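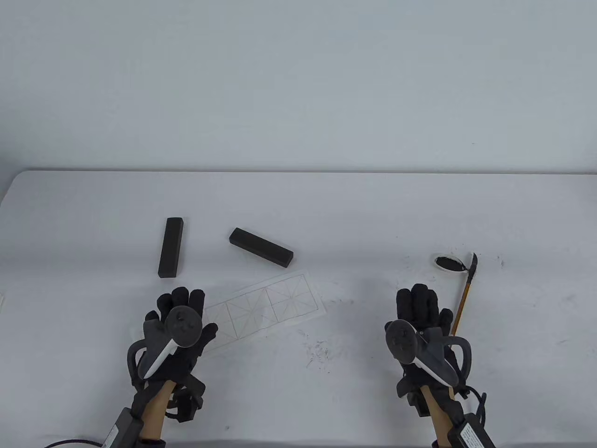 11 March 2018: voucher redemption tests, round 2

Voltham wants the expiry logic signed off before the council scheme opens in June. Ran the redemption batch again overnight on the Grekwood server. 3781 codes loaded, 257 rejected. Last run was worse but I didn't keep the log, stupid.

Went thru the rejects by hand this morning. Most are the old paper series, the ones with the letter O and the zero in the same code. Shop tills read them either way. Orhun says the printer at Nazari was told to drop the letter O and did, but only from the second roll on. So everything from roll one is suspect. Have asked for the roll numbers.

The other lot, 51 codes, are a different problem. All issued to households that moved address between registration and mailing. Code valid, household valid, but the two don't match anymore and the system throws it out with "already used". Wrong message!! A shopkeeper sees that and sends the person home. Needs its own error text, something like "call the helpline", and the amount must stay on the voucher.

Tried the fix on the test till:
- match on household number only, ignore street
- moved households go through
- but so does a split household, both halves, same voucher. Not good. 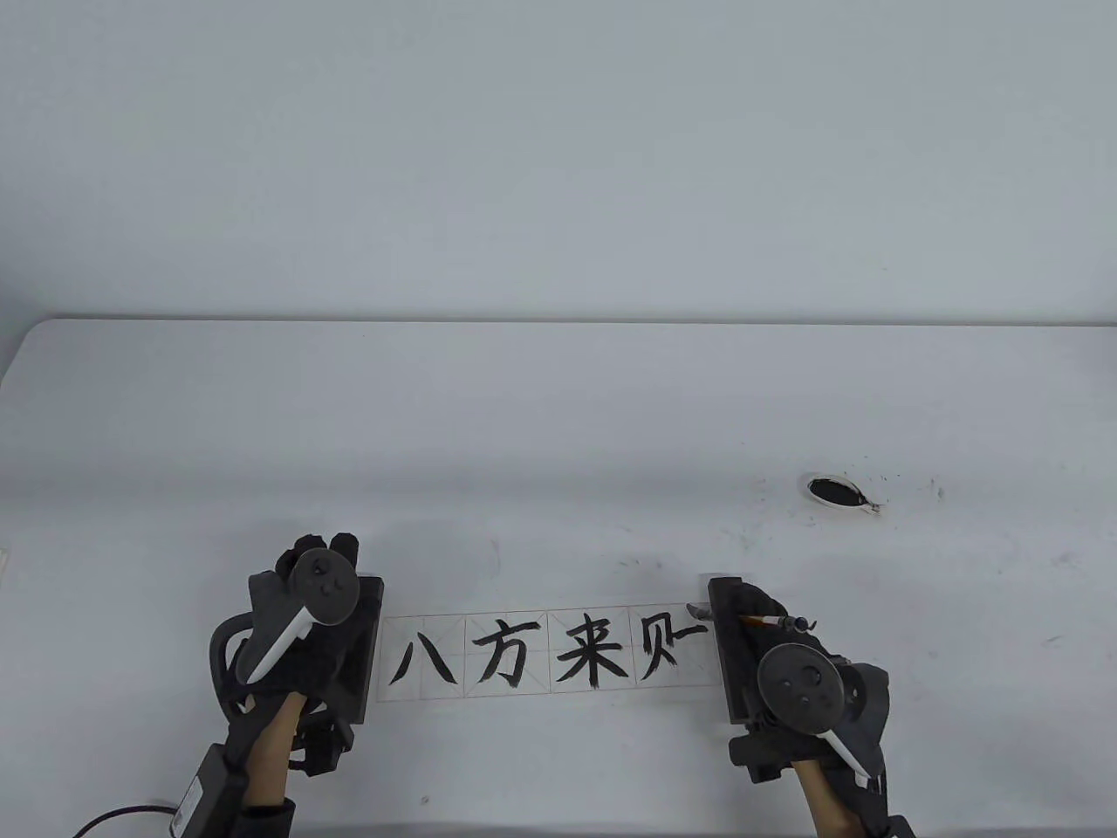
Put the street check back in and added a lookup to the forwarding list instead. Slower. Till waits long enough that you'd press the button twice, and pressing twice is its own can of worms (see last week, double debit at the Drimico bakery till). Locked the button after first press for now.

Expiry: last day still cuts off at midnight server time, should be close of business plus the grace hour. Orhun Ağca to confirm w/ Voltham which one is in the contract. I think grace hour, he thinks midnight.

To do
- roll numbers from Nazari
- new error text, both languages
- rerun with 3000 fresh codes, no roll one
- keep the log this time

Helpline script still says vouchers can be swapped for cash at the town hall. They can't. Told Orhun, he's going to get it pulled tommorow.

2 comments
0 shares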